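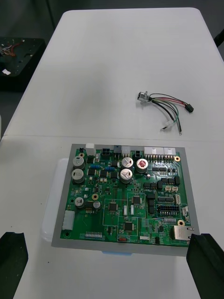
Mostside repair works, open day, got there late because of the bus. Missed the welcome talk, went straight upstairs to the boards bench which is what I'd come for anyway. They do control boards from old heating systems and lifts mostly, the stuff you can't buy new any more. The one out on the white table was a green board on a grey tray, white connectors along the top edge, big silver-topped capacitors all down the left half, one with a red mark on top. Lovely thing. Three square black chips in the middle and thin white lines printed round them, like a little street plan. Could of looked at it for an hour. Lurdes Abreu was running the bench and let us get our noses right in, no touching.

Her talk was quick but good. Capacitors go first, she said, so that's where they start. Then cracked joints under the connectors, from people yanking cables out. Chips hardly ever. She had a jam jar of dead ones to pass round, the bulgy sort, and a magnifier on a stand that everyone queued for. Around 700 boards through the door last year. Waiting list is three weeks at the moment, longer before winter.

Downstairs — the wash room. Smells of swimming pool. Boards go in a bath, then a rinse, then a warm cupboard overnight. Rezaul Patwary did this bit, shouting over the extractor. Didn't catch all of it. Something about labels coming off and how they write the job number on a tag now instead, after a bad week with 24 boards and no idea which was which. He was quite funny about it.

Stores next. Racks and racks of small drawers, the old Burkoteo parts in the back corner, some still in there paper packets. You could buy odds and ends from a crate by the door, £3 a bag. Got two. No idea whats in the second one.

Tea was in the yard, cheese rolls gone by half two so get there early. Parking none, really. The 106 stops outside but only once an hour on a Sunday.

Next one is in September, they're adding a soldering table where you can have a go yourself — booking for that, sheet by the front desk. I put my name down for the morning slot.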